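Teaching by hand, paying by the hour

Jan 8, 2023

Every few weeks a press note lands here promising that the days of programming robots are over. You won't write code, the note says, you'll just show the machine what you want. The latest came from Minoton, the firm in Pindby that has been selling small robot arms to colleges and workshops for a while and now sells a teaching kit to go with them, called Flesteo. I went to see it before Christmas and again in the first week of January, and I'm less excited than I was asked to be.

The idea is old and fairly simple. One person holds a controller, or a second arm that the first one copies, and does the job through the robot. Open a drawer, take something out, put it down, shut the drawer. The system records where the joints went and what the cameras saw. Do it enough times and a model is trained on the recordings, and then you find out whether it can manage alone.

The word "enough" carries a great deal of weight there. Minoton's own sheet for the kitchen set lists 2,972 recorded demonstrations. Of those, 986 were thrown out before training. I asked what was wrong with them and got a list that anyone who has tried this will know: the operator hesitated, the operator dropped the thing, the arm knocked into something and everything had shifted by the time it was noticed. One batch went because two operators had got into the habit of closing the drawer in different ways and the model had split the difference and done neither.

So nearly a third of the work went in the bin. That work was done by people, on shifts, and I'd like to see their hours printed next to the price of the arm. The brochure says the kit "learns from you in an afternoon". I had a go for most of an afternoon and what I learned is that my wrist gets tired. Driving a gripper into a shallow drawer from above is fiddly. You can't feel the bottom. You watch the fingers on a screen and guess, and then you go down a bit more and guess again, and all that guessing is saved as an example of how the job should be done.

The people on the rig were much better at it than me, of course, and they were patient about it. They had small tricks. Pause before you go over the edge. Come at flat things from the side if you can. Never correct in mid-air, start again. None of this is in the manual, which is a pity because it seemed to be the most valuable thing in the building.

Then there is the matter of what counts as success. Minoton reports 654 test runs, and I have no reason to think they were made up. But the tests used the same counter and the same drawer as the demonstrations. When I asked to see it with a drawer from another kitchen I was told this was on the plan for later. Fair enough, it's early. It does mean that the claim on the front of the leaflet, about "any home", is a claim about homes nobody has tried yet.

Voß, who make the rival kit and are no shyer with a leaflet, at least publish the failures by type. Their hand-guided version, where you take hold of the arm and push it through the motion, was easier for me to learn, but it has a drawback of its own: your arm and your sleeve are in every picture the robot learns from, and they won't be there when it works by itself. They say they can deal with that. I'd like to see it done before I write it down as a fact.

I don't want to be unfair. I have seen older systems where moving a cup by a hand's width meant a day with an engineer, and this is better than that. If you run a training workshop and want students to understand how much human effort goes into a "self-taught" machine, a teaching rig is a very good purchase. If you want something to tidy your kitchen, keep your money for now.

Three questions for anyone being shown a kit like this. How many recordings were discarded, and who decided? How long did the operators practise before the first one that was kept? What happens when you bring your own drawer? I got a straight answer to the first, a vague one to the second, and the third you have read already.

Minoton is offering members a session at the Pindby site later in January, limited to 38 places. Go if you can, and ask for a turn at the controls – watching someone skilled do it tells you very little.

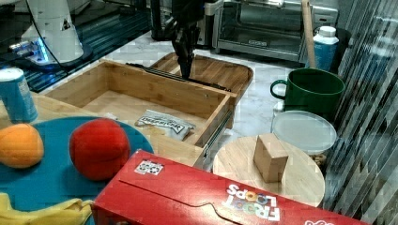

One member who tried the Voß kit wrote in to say that the discarded recordings bothered her less than the kept ones, as her group had passed plenty of clumsy runs simply to get through the day, and the arm went on to copy the clumsiness very faithfully.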